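Let Us Get Our Blood Pressure Checked Where We Already Are

I had my blood pressure taken last July in the back of a hardware store. I'd gone in for a hinge and a bag of potting soil, and there was a folding table set up between the paint chips and the garden hoses, with a nurse and a cuff and two chairs. I sat down mostly to be polite. My number was high. She took it again after I'd sat quietly for a while and it was still high, so she wrote both readings on a card and told me to call my doctor that week. Which I did, eventually (it took me longer than a week, sorry).

I bring this up because our county is deciding whether to keep paying for those tables, and I think cutting them would be a dumb way to save money.

The program is called Prarkik, a name I've never managed to say with confidence, and it runs on a small county grant plus whatever the store owners chip in. They do blood pressure and, on some days, a finger stick for blood sugar. The pitch for replacing it comes from the folks who like Cenovent, the new appointment system at the clinic on Marquez Street. You download the app, you pick a slot, you get your screening in a real exam room with a door. I've used it. It's fine! The reminders work and the waiting room is nicer than it used to be. But you have to already be thinking about your blood pressure before you'd ever open the thing, and I wasn't. I was thinking about a hinge.

High blood pressure usually doesn't feel like anything. I felt great. I'd been mowing my own lawn and my mother-in-law's, and sleeping like a log, and if you'd asked me I would have told you I was the healthy one in the family. People like me don't book a screening. We sit down at a table if it's in our way and the nurse looks friendly.

And then there's work. My cousin cleans offices on a split shift, and the clinic's open slots fall almost exactly when she's either working or asleep. She could take unpaid time off for a test that might come back normal, and I understand completely why she hasn't. She does buy groceries, though. Put a cuff by the grocery store entrance on a Saturday and she'd stick her arm out.
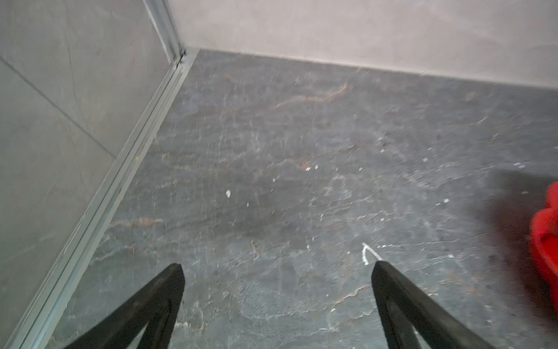
Marites Sison wrote to me after I grumbled about all this in a shorter piece, and she disagreed with me pretty firmly. A reading in a store, she said, is only worth something if somebody follows up, and she knew people who had been handed a card with a scary number on it and put it straight in the glove compartment. She would rather see the money go to phone calls — a person who rings you up, finds out whether you have a doctor, and stays on the line until you've got an appointment.

I've been chewing on that since, and she's got a point. That card sat on my fridge under a magnet for far too long, and I have a doctor and decent insurance. Somebody without either one could get that same card and have no idea what to do next. So fine, I'll move a little. Keep the tables and add the calls. The county says the tables reached more than 1,000 people last year, and only a slice of those would need a call at all, so we're talking about a part-time job and a phone.

What I won't budge on is privacy, and I wish the Prarkik people would fix theirs. My reading got said out loud within earshot of a man choosing deck stain. I didn't mind much, but my neighbor would have walked out. A cheap folding screen would do it. While they're at it, they could put the chairs somewhere quieter, because you're supposed to sit still for a few minutes beforehand and not chat, and it's hard not to chat in a hardware store when you know half the customers.

I should also say that one reading on one day doesn't mean you have high blood pressure. The nurse told me that and so did my doctor, who had me take it at home for a while before we decided anything. I'm on a low dose of something now, and I walk after dinner, and I've cut way back on canned soup, which I miss more than I expected to.

The county board takes comments until 6 on the evening of the meeting, by email or in person. I'm going in person, and I'm bringing my cousin if she can swap a shift.

Recent columns
The Pharmacy Line Is Too Long and I Have Ideas
What I Learned From 40 Days Without Soda
Clollex Wants to Deliver Your Prescriptions. Should You Let Them?
Why Is the Dentist Still Faxing Things?
School Nurses Deserve a Full-Time Job

Get the weekly column in your inbox. Enter your email address to sign up. You can unsubscribe at any time.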